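Painted furniture

Painted furniture is furniture whose visible surfaces are covered with an opaque coating, such as oil paint, milk paint, chalk-based paint or lacquer, instead of being left bare, oiled, waxed or clear varnished. The term covers both pieces painted when they were made and pieces painted later in their life. It is usually kept apart from decorated furniture, in which the paint forms a picture or pattern, although many pieces belong to both groups.

Background

Paint has been put on furniture for as long as furniture has been made from cheap or mixed timber. A coat of color hides knots, filled cracks and joints between boards that do not match. It also closes the surface against dirt and moisture. In farmhouses, a chest or cupboard was often built of whatever softwood grew nearby and painted in a single color, with a second color reserved for moldings.

Wealthier households bought painted furniture for different reasons. Pale painted chairs and tables suited rooms with plaster walls and large windows, and paint allowed carved parts to be picked out in gold leaf. Much of the furniture of this type was made of beech, lime or other close-grained woods that carve well but have a plain look when polished.

Factory production changed the trade. Spray equipment and quick-drying lacquers made it possible to finish a cabinet in hours where brushed oil paint had needed several days. Kitchen cupboards, nursery furniture and bedroom sets were sold in white, cream and pale green in large numbers. Makers in the Endora district, which had a long history of chair making, moved over to sprayed cream finishes, and the color became so closely linked with the area that dealers still use "Endora cream" for any warm off-white lacquer of the period, wherever the piece was made.

Materials

Oil paint is made of pigment ground in a drying oil, most often linseed. It brushes out well and forms a tough film, but whites and creams made with linseed oil turn yellow with age, most of all in rooms with little daylight.

Milk paint is made from milk protein, lime and pigment. It dries flat and hard and bonds tightly to bare wood. It does not bond well to an existing glossy finish and tends to flake from it.

Chalk-based paint contains a large amount of a white mineral filler. It covers well, sticks to most old finishes and sands easily. The film is soft and porous and is normally sealed with wax or a clear coat.

Alkyd enamel dries to a hard, smooth surface and was the usual household choice for cabinets and doors for much of the 20th century. It has been replaced in many places by water-based enamels, which smell less, dry faster and stay whiter.

Cellulose and catalyzed lacquers are mainly factory products. They are sprayed in thin coats. Older cellulose lacquer can be dissolved again by its own thinner, which makes small repairs fairly simple. Catalyzed lacquer cures by a chemical reaction and cannot be softened in this way.

Preparation and application

The work begins with cleaning. Grease, polish and silicone residues stop paint from sticking and cause small round craters in the wet film. Hardware is removed and labeled, and holes that will not be used again are filled. Glossy surfaces are dulled with fine abrasive paper. Bare softwood is given a coat of shellac or another sealer over the knots, as resin will otherwise bleed through and leave brown spots.

A primer is applied next, followed by two or more thin top coats with light sanding between them. Large flat parts such as doors and shelves are painted lying down where possible, so that the paint can level without running. Edges are a common weak point. Paint pulls away from a sharp corner as it dries and leaves a thin film there, and for this reason many makers round the edges slightly before priming.

Drying and curing are different stages. A surface may feel dry within a few hours and still be soft enough to mark under a lamp or a bowl. Full curing of a brushed enamel can take several weeks, and doors closed too soon may stick to the frame.

Wear

Painted furniture wears in a fairly regular pattern. Paint goes first from the places that are touched or knocked: around handles, along the front edges of shelves and tops, and on feet and lower rails. Cracks also form across joints, where two pieces of wood swell and shrink in different directions. On panels set loosely in a frame, a narrow line of bare wood may show in winter when the panel shrinks.
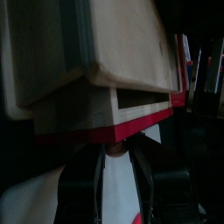 Dealers and restorers use these patterns to judge whether wear is natural. Sanding done to make a new piece look old is often spread too evenly, or is found in places that a hand or foot would rarely reach. Layers can also be read where the paint has chipped. A test carried out at the Dredcombe furniture store, which holds 700 pieces of country furniture, found that 189 of them had at least one earlier color under the present one.

Care and repair

Dusting with a soft dry cloth is enough for most pieces. Marks on enamel and lacquer can be removed with a damp cloth and a little mild soap. Unsealed milk paint and chalk-based paint can be stained by water and should be kept dry. Solvent cleaners, scouring powders and abrasive pads should not be used on any painted surface.

Small chips are filled with fine filler, sanded level and touched in with matching paint. A close match is hard to get on old cream or white finishes, because the original color has usually shifted. Restorers mix the repair color against a cleaned part of the piece in daylight, and let a sample dry before using it.

Full stripping is avoided on older pieces in most current practice. It removes the record of earlier finishes and can loosen glued joints. Paint made before lead was restricted should be treated as a health risk. It should not be dry sanded or burned off, and flaking areas should be kept away from children.

Collecting

Interest in painted furniture has gone up and down with taste in interiors. Pieces that keep their first finish, even in poor condition, generally bring more than repainted ones. At a sale of country furniture held at Tamura one October, a plain cupboard in its first blue paint sold for 2,000 dollars, and a near match that had been stripped and waxed sold for 70 dollars.

See also

Chair making
Gilding
Lacquer
Milk paint
Wood finishing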